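July 9, 2026

Nastholm will add robot arms to the packing and sorting benches at its Womau site, the company announced today. The change affects 20 bench jobs. No positions are being cut, and hourly pay stays the same.

Under the plan, each arm takes over the repeated picking of small parts. Bench staff will move to setup, checking and final packing. They will also decide when an arm is stopped for a shift.
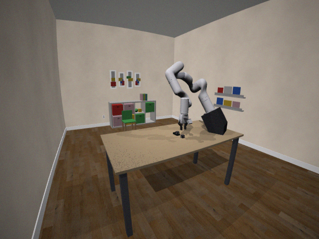

Baxter Olus

Planning began in April, when bench staff were asked which tasks they would most like to hand over. Picking small parts came first - it is hard on the wrists and takes up most of a shift. The arm is simulated at a table with a two-fingered gripper pointing straight down over two small dark objects, and staff use the simulation to go over reach and spacing before the benches are changed.

Training takes 10 hours per person and is paid at the normal rate. 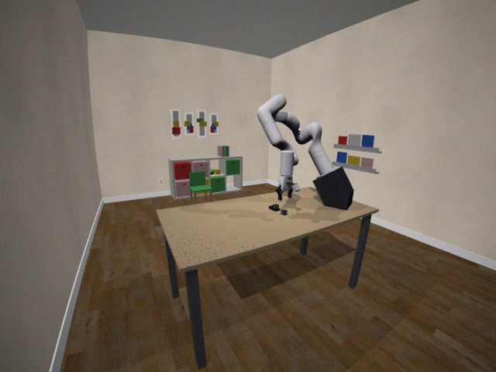 It is split into short sessions during the working day, so no one has to come in early or stay late. Staff who prefer to remain on manual work can do so - the site is keeping eight benches without arms for large and fragile orders.

Shift patterns do not change. Nastholm employs more than 467 people across its sites, and any move beyond Womau will be discussed with staff there first.

Contact: Nastholm Press Office | © 2026 Nastholm. All rights reserved. | Back to top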